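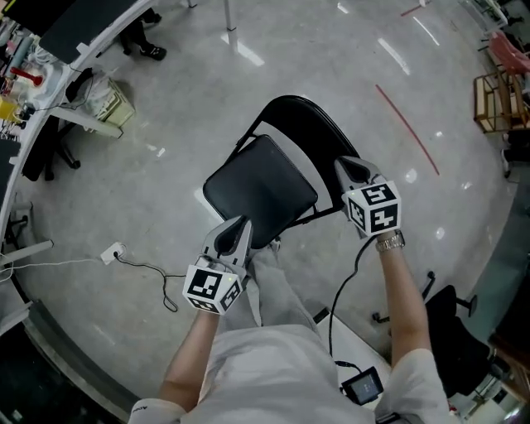 A black folding chair.

Tayla Tautahi bought her first load of folding chairs from a church that was closing. She had no plan to rent them out. A cousin needed seats for a wedding, then the cousin's neighbor called, and by the end of that summer she had a van and a phone number painted on the side of it.

Her company, Trulari, now owns 4000 chairs and keeps them in a former feed store in Maihi. October is the slow month, so she had time to talk.

"People think the money is in tents," she said. "Tents are trouble. A chair goes out on Friday, it comes back on Sunday, you wipe it down and stack it."

The smallest order she will deliver is 11 chairs. The largest this year was 226, for a school reunion, and they had to be carried up a flight of stairs. 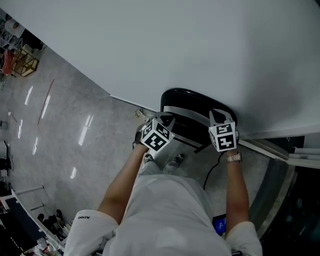 Mahtab Salehi

Most of her week goes to repairs. Feet wear through first, then the hinges get stiff. Tautahi keeps spare feet in coffee cans and will not buy a chair she can't get parts for.

"I had a batch once with riveted seats," she said. "Very nice to look at. One rivet goes and the whole chair is scrap. I sold them to a man with a banquet hall and I told him why."

She charges for late returns but rarely for damage. Her father thinks this is a mistake – he did the books until last year – and they still argue over it at dinner.

Asked if she would add tables, she said she already has a few and does not enjoy them. "They're heavy and everybody wants round ones."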